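4.3 Comparing grippers on the two-arm bench

Use this procedure when you want to try a Clondora gripper against a Brurkel gripper before you order a full set. Finish the base mounting and the first power-up (sections 4.1 and 4.2) before you begin. The arms must be homed and idle.

CAUTION: Keep hands off the table while either arm is enabled. Press the stop button before you move or swap an item.

1. Fit the same model of gripper to both arms. Tighten the wrist screws in a cross pattern.

2. Route the cable along the long link and press it into both clips. Leave slack at the wrist so the gripper can turn through its full range.

3. Turn each wrist by hand from stop to stop. If the cable pulls tight, open the upper clip, feed more cable through and close it again.

4. Switch on the controller. Wait for the green light on each wrist.

5. Place the test items between the arms, within reach of both grippers. Choose a mix of shapes: a soft packet, a can, a bottle and at least one flat package. A basket can go at the side as a drop point.
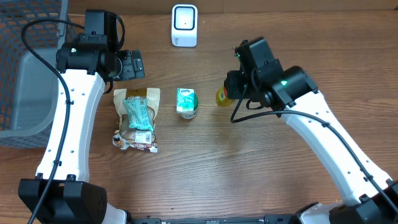 Figure 4-6. Both arms over the table, with the basket at upper left and household items between the grippers.

6. In the Boiko control panel, open Compare and enter a name for the run. Set the closing force to level 2 for both arms.

7. Start the run. Each arm makes 15 picks per item. The arms take turns and will not enter the center zone together.

8. When the run ends, save the log. Fit the second gripper model and repeat from step 2. Put the items back in the same spots.

Note: Crinkled packets give uneven results at level 2. If the fingers slide off, repeat that item at level 3 and mark it in the log. Do not use level 3 on thin-walled bottles.

Note: A packet resting on a can is a useful extra test. Record whether the can moves when the packet is lifted.

Reading the log

The log lists picks, drops and missed closes for each arm. Compare left with left and right with right. A difference between the two arms that shows up with both gripper models points to calibration; see section 5.

Replace the finger pads after 300 picks, or sooner if the surface looks shiny. Worn pads make the second model tested look better than it is.

Send questions about this section to Fatima Du Plessis at the Kostville office. Include the saved log and the run name.

Section last revised September 20, 2026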